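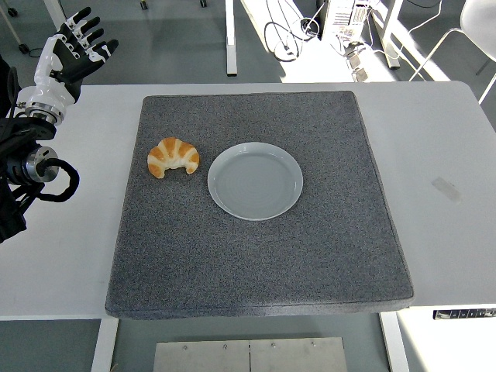
Häufige Fragen zum Mietgeschirr, Grirport Verleih

Stand 27/07/2021. Alte Preisliste (die vom März) gilt nicht mehr.

Muss ich das Geschirr gespült zurückgeben?
Nein. Grob abkratzen reicht, Spülen ist im Preis drin. Ausnahme: Serie Jilus, die bitte gar nicht selber spülen, der Goldrand leidet. Stapeln beim Einräumen: immer mit offener Hand von der Seite, Finger leicht gespreizt, Daumen weg vom Rand. Kisten nur bis zur Markierung füllen.

Wie viele Teile sind in einem Set?
Set klein 119 Teile, Set groß 163. Besteck extra. Tassen sind dabei, Untertassen nur im großen.

Was kostet Bruch?
Pro Teller 2 Euro, Platten nach Liste. Bitte nicht heimlich nachkaufen und unterschieben, die Teller passen dann nicht in den Stapel und wir merken das eh.

Welche Teller fürs Frühstück bzw. Brunch?
Die flachen mit 23 cm. Croissant passt drauf, Marmelade und Butter auch noch. Für reines Kuchenbuffet lieber die kleinen Dessertteller, spart Platz in der Kiste und aufm Tisch. Suppenteller nur auf Vorbestelung.

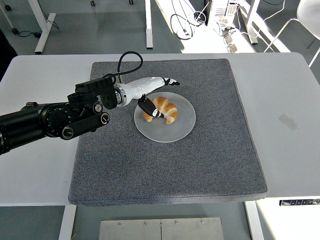 Eine Kundin schrieb uns dazu, bei ihrem Brunch seien die kleinen Teller viel zu knapp gewesen, sie würde nächstes mal gleich die großen nehmen und lieber ein paar in Reserve. Können wir so weitergeben. Reserve die nicht benutzt wurde berechnen wir zur Hälfte.

Liefert ihr auch?
Ja, Lieferung macht Qureshi Transporte für uns. Nur bis Bordsteinkante, Treppe geht extra. Abholung am selben Weg, Kisten bitte zu und gestapelt.

Kann ich Drosinness-Gläser dazubuchen?
Geht, aber eigene Kaution. Steht im Bestellformular ganz unten.

Storno?
Bis eine Woche vorher kostenlos, danach halber Preis. Bitte schriftlich, Anruf reicht nicht.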